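Usman Sandhu
21/07/2019

A longish thread about lids, as several of you kindly asked what I've been doing all this time (and my mum has stopped asking, so you're my audience now). 1/

The project is called Penura, and the question behind it is a small one. If a robot has learned to open one lunch box, how much of that carries over to the next box, with a different rim and a different catch? 2/

Our first attempt was the obvious one. We recorded 3000 openings with a person steering both arms, trained on the lot, and got something that was lovely on boxes it knew and quite hopeless on boxes it didn't. It would pull at the wrong corner for ages, bless it. 3/

So we tried splitting the job in 2. One part of the model only decides where to hold and where to lift. The other only looks after how hard to pull, and it gets to change its mind many times a second. They're trained apart and introduced to each other late on — a bit like flatmates. 4/

We then gave it 30 boxes it had never met. The old version opened nine of them. The split version opened 24! I made the whole office come and look at the spreadsheet, and they were very nice about it. 5/

The ones it still fails on are mostly the tight lids, where you have to let the air in before anything will shift. I'd love to hear from anyone who has worked on that, because my own ideas are running thin and my tea has gone cold over it more than once. 6/

Write-up to follow once I've redone the graphs. A steel box with a smoky lid and an orange-red vent tab to finish on, left gripper at the rim and the right one standing off a little way. Thank you for reading all this, truly. 7/7

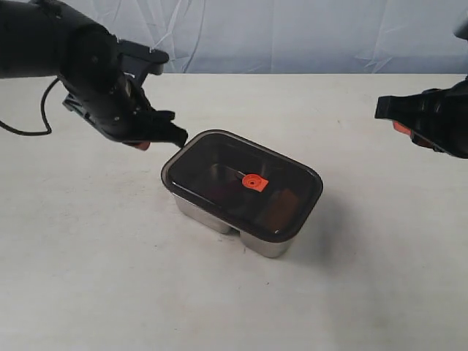

Photo: Usman Sandhu / Penura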